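**Progress report to Skavico, June**
Prepared by Brijesh Negi, pushing and sorting work package

Most of this month went into one fault, so this report is mainly about that. The task work is behind plan as a result and I have moved one milestone, listed at the end.

## What happened

During an unattended run, the arm drove the rod down into the board and kept pressing until the force limit stopped it. The limit is set at 40 N. The rod was bent slightly and the board had a dent near the middle. No one was inside the marked area and nothing else was damaged. The run had logged 600 pushes by then, and all of them are usable.

The stop worked, but later than it should have. The height limit in software ought to have caught the move well before contact.

## Cause

The height limit is stored relative to the tool tip. When we changed to the longer rod from Baláž, the new tool length was entered in the motion planner but not in the safety settings, which still held the old value. The difference is 19 mm. Normal pushes stay high enough that this made no difference. The fault only showed when the policy asked for an unusually low start position and the limit let it through.

I first suspected the clamp and lost several days on that. Dinus checked it for slip under load and found none – the clamp is fine.

## What we changed

1. Tool length is now read from a single file by both the planner and the safety settings. The controller will not start if the two disagree.
2. The force limit during free moves has been lowered. During pushes it stays as it was.
3. The bent rod and the dented board have been replaced. We kept both old parts in case Nikness wants to look at them for the insurance claim.
4. Runs have restarted on the same task as before: colored blocks on the wooden board, with the rod bringing blocks of the same color together. An operator is present for every run until the next review.
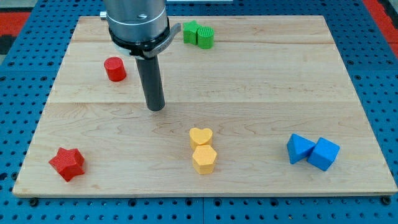
## Still open

- The stop is logged but sends no alert. The arm stood stopped overnight before we found it. An alert by text message is planned.
- I would like an independent check of the height limit, done with a gauge block after every tool change. The written procedure is in draft.

## Schedule and budget

The milestone on longer instructions slips by up to 3 weeks. Replacement parts came out of the existing spares line and I am not asking for extra money. If attended running has to continue past the review, operator hours will go over plan, and I will send a revised figure before then.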